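### 3.2 Sorting play and the language of the home

The second set of visits looked at how families talk while children put things into groups. Earlier work in Koltholm (Marquez and Saxena 1982) treated sorting as a solitary task and recorded only whether the child finished it. We were more interested in the talk that goes on alongside. Most of the parents we met did not think of sorting as a lesson at all. They described it as tidying, or as something to do while a meal was cooking.

Each family was visited three times by the same researcher. The visits lasted 20 minutes and took place in whichever room the family normally used. Parents were asked to play as they usually would and to use whichever home language came first. In Magbanua this often meant moving between two languages within a single sentence, and we made no attempt to discourage it. Transcripts were prepared by Shireen Swanepoel and checked against the recordings by Kenneth Gatchalian. Where they disagreed about a word, the utterance was left out of the analysis.

We had expected colour words to come first in nearly every session, as the literature on small coloured toys suggests (Figure 5).
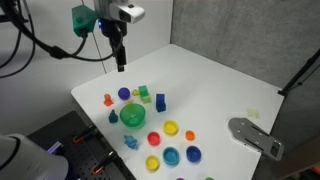
**Figure 5.** Small coloured toys on a white tabletop.

In practice the order varied a good deal between households. Some parents began with names and moved on to colour only when the child had lost interest. Others asked about size, or about who an object belonged to – a kind of grouping that our coding scheme had not allowed for. We added a separate category for ownership after the first round of visits and recoded the earlier transcripts to match.

Ownership talk was most common where there were older siblings in the house. A typical exchange ran as follows (translated):

> Mother: Where does this one go?
> Child: With Kuya's.
> Mother: Is it the same as Kuya's?
> Child: No. It is his.

The child's answer would have been marked as an error under the 1982 scheme. We count it as a consistent sort, as the same rule was followed for the rest of the session. Similar cases appeared in the Rundard transcripts, though there the rule was more often stated by the parent than by the child.

Corrections were rare. When parents did step in, they tended to repeat the child's word with a rising tone and wait. Direct correction came mostly towards the end of a visit, and two parents told us afterwards that they had felt they ought to be teaching something by then. We return to the effect of the observer in Section 5.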